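Search this site Enter keywords Go

Robot Learning Methods
Unit 9: Training in Simulated Rooms
Instructor: Sigita Laur

This unit examines how a navigation or grasping policy may be trained in rendered rooms and then tested on a physical machine. Students should have read the Kinari paper by Tobias Dvorak before the lecture. The paper compares two training sets built with the Alcantara renderer: one in which every room keeps its standard surfaces, and one in which wall, floor and object textures are drawn anew for each episode. The second set contains 2491 rooms.

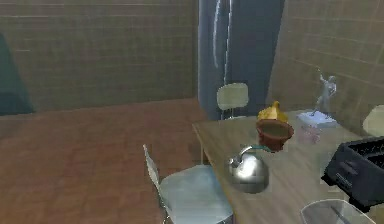
Domain randomization is the name given to the second approach. The renderer varies color, lighting and camera position so that the policy cannot depend on any single appearance. Object choice is varied as well, and items need not belong together: a kettle and a toaster may share a tabletop with a small figurine on a base. Shiny metal and clear glass deserve attention, as both are hard for depth sensors and are often simplified in rendering. Dvorak held out 623 rooms for evaluation and reported results separately for reflective objects.

Terms to know: domain gap, held-out set, texture sampling, partial occlusion.

For discussion
Which sources of variation should be removed first if training time is limited?
Does success in held-out rendered rooms predict success in the Durnudberg test kitchen? Refer to the second results table.

Written responses are limited to 10 sentences and should be submitted through Winier before the next lecture.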